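Second progress report on the Stirnach repair room and lending shelf
Submitted to the Oveo Fund by Arturo Vitale, July 6, 2024
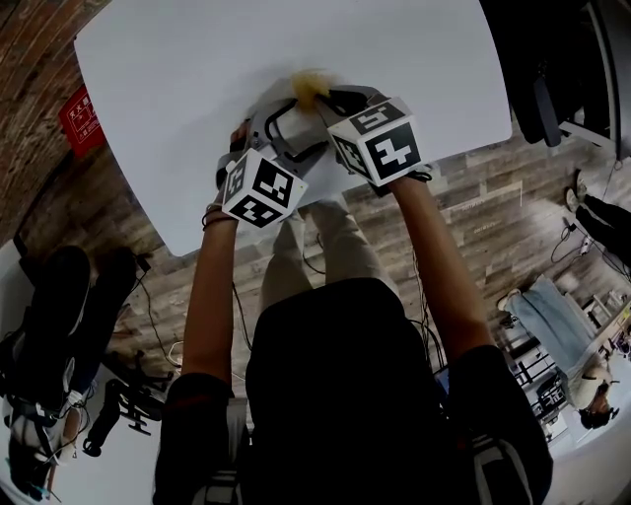
The work in this period went mostly into the rooms on the ground floor in Stirnach, which we took over from the old language school. The walls are painted, the electricity was checked and accepted, and the landlord has signed the longer contract you asked us to obtain. The furniture budget was a difficult point in the first report, and I can now say it is solved. For the main room we decided on large white tables with rounded corners, as we wrote in the application, so that people can stand at them from every side and lean over the work without a sharp corner in the hip. They are easy to wipe, and small screws can be found again on the white surface. The old school desks went to Praltside, where the parents' group had asked for them.

Opening and use

The repair evenings started two weeks later than planned. The reason was the floor in the corridor, which had to be opened again by the water company. From the opening until the end of the period, 114 objects were brought in and written in our book. Most of them were lamps, kettles, radios and clothes with broken zips. We also received more sewing machines than we had expected, and for these we did not have the right oil or the right needles at the beginning. This is now corrected.

I must report that the book was not kept well in the first evenings. Some visitors wrote only their name and not the result of the repair. For this reason I do not give a success rate in this report, although it was foreseen in the plan. Shigeru Morikawa has made a new form with bigger fields, and it is attached to each object with a string until the object leaves the house. With this form we will be able to give you a correct number in the final report.

Lending shelf

The lending shelf now holds 200 items. The greater part was given by households in Stirnach, and the rest was bought with your grant. The most wanted items are the carpet cleaner, the long ladder and the drill with the stone bits. The carpet cleaner has a waiting list, and we would like to buy a second one. The camping things are hardly asked for, but we think this will change with the school holidays.

Seven items came back damaged. In five cases the borrower paid or repaired the item. In the other two we could not agree who had made the damage, and we covered the cost from the deposit account. We have changed the lending rules after this: the item is now tried out together with the borrower before it leaves, and both sign.

Cooperation with Praltside

In the application we promised one mobile repair day in Praltside. It took place in the hall next to the church, and it was well visited in the morning and very quiet after lunch. The bus from the upper village arrives only at ten and goes back at one, a fact we should have looked up before. For the next repair day we have asked for the hall from half past nine until two.

Money

The spending is inside the plan for furniture, tools and rent. The line for printing is overspent, as the leaflets had to be made again with the new opening hours. I ask for your permission to cover the difference from the line for travel, where we have used very little. The tool order from Katiyar was delivered in two parts, and the second invoice arrived after the period was closed. It will therefore appear in the next statement, and I have marked it in the table so that it is not missed.

Changes from the plan

We ask to move the evening course on sewing from July to the autumn. The teacher is not free before then, and many families are away. The course on bicycle brakes will take place as planned. We also ask to use the small back room as a store for the lending shelf. It was planned as an office, but the paperwork is done well enough at the desk near the entrance.

The list of purchases, the copy of the contract and the new form are sent with this report.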